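Kitchen Walk-Through Checklist, Salad and Cold Prep Side
Pelupessy Deli Counter, Trisarville
Done 5 Jan 2021, before the lunch rush

Same sheet as last time, with my comments typed in under each line. I wrote half of these standing up, so bear with me!

1. Walk-in cooler at 41 F or lower
OK. Read 38 on the door and 39 on the little hanging thermometer at the back. I like that one better because the door gets opened every two minutes all morning.

2. Top of the prep cooler at 41 F or lower
NEEDS WORK. Bottom is fine, but the pans along the top were reading 44. I think we're heaping them too full (guilty, I love a big mound of chopped broccoli). Fill to the line and no higher, please. I moved everything down into the cabinet and will check it again after lunch.

3. Date labels on all dressings and mixed salads
OK, mostly. One tub of slaw had a label with a day on it but no month, so out it went. Write the whole thing, folks. The Tanonel labels peel off in the dish machine like they're supposed to, so we're sticking with those. We have 1,468 left on the shelf and I won't reorder until February.

4. Raw greens washed before chopping
OK. Spinach, romaine and the cabbage were all rinsed and spun. The spinner lid has a crack near the handle. It still works, but I don't want plastic bits in anybody's lunch, so I've put it on the list to replace.

5. Cutting boards
NEEDS WORK. Green board is fine. The big white one has grooves so deep that I couldn't scrub the beet color out of them. Toss it. I've got two new ones in the dry storage room, still in the wrap.

6. Nuts kept apart from everything else
OK, and much better than before! Walnuts and almonds are in the lidded bins on the bottom shelf with their own scoops. Keep topping salads with nuts at the very end, and ask about allergies first.

7. Sanitizer bucket
OK. Strip came up right in the middle of the range. The Jikex tablets are easier to measure than the liquid, one per bucket, done. Change the water every four hours even if it looks clean.

8. Hand sink
Soap OK, hot water OK, towels OUT. How do we run out of towels every single week? There's a case of 2,000 in the hallway closet. Fill the holder at closing and take a spare pack with you.

9. Clothing and shoes
Closed shoes, long pants, apron on before you touch food. Sleeves go up above the elbow when you're mixing by hand.
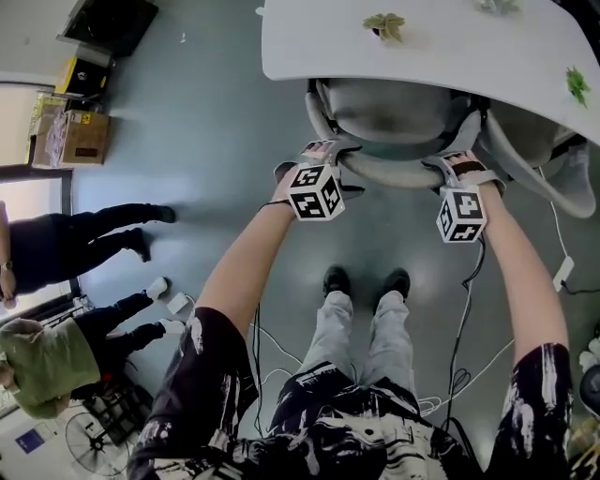

Item 9: black closed shoes, light gray pants.

10. Floor and drains
OK. Drain under the prep sink was a bit slow, so I pulled the basket and got a fistful of carrot peel. Gross. Empty it every night, it takes a minute.

11. Backup ice for the salad bar
OK. Bin was about 132 pounds by the scale log. Bowls sit down IN the ice, up to the level of the food, or the top layer warms up and the lettuce goes limp.

Still open: items 2, 5 and 8, plus that spinner lid. I'll initial them on the paper copy by the time clock when they're fixed.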